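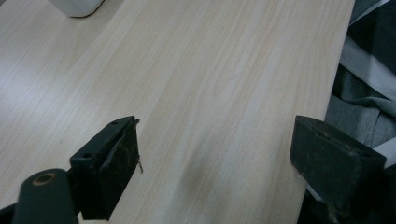

Re: [stimard-home] Getting a gray mark out of pale wood

Vendula Matoušek wrote:
> Has anyone had luck with a grayish smudge on light wood? I tried
> dish soap and it just sat there. I don't want to sand the whole
> top if I can help it.

Hi Vendula! Oh, I've been through this one. My kitchen board had a blotch just like that, pretty faint but my eye went to it every single morning. I'd start with a paste of baking soda and water, rubbed along the grain (never across, I learned that on my mother's table).

If it won't budge, get some 400 grit paper and go easy, then wipe it down and oil it. Try a hidden corner first, because a sanded patch can come up lighter than the rest. What finish is on yours, do you know? Oil or varnish? That changes things a lot.

Dušan Čierny

Recent on this list
- Squeaky drawer runners
- Oil or wax for a bread board?
- Free to pick up in Vallia: two stools
- May swap table

Contact the list owner | © Stimard Home List | Back to top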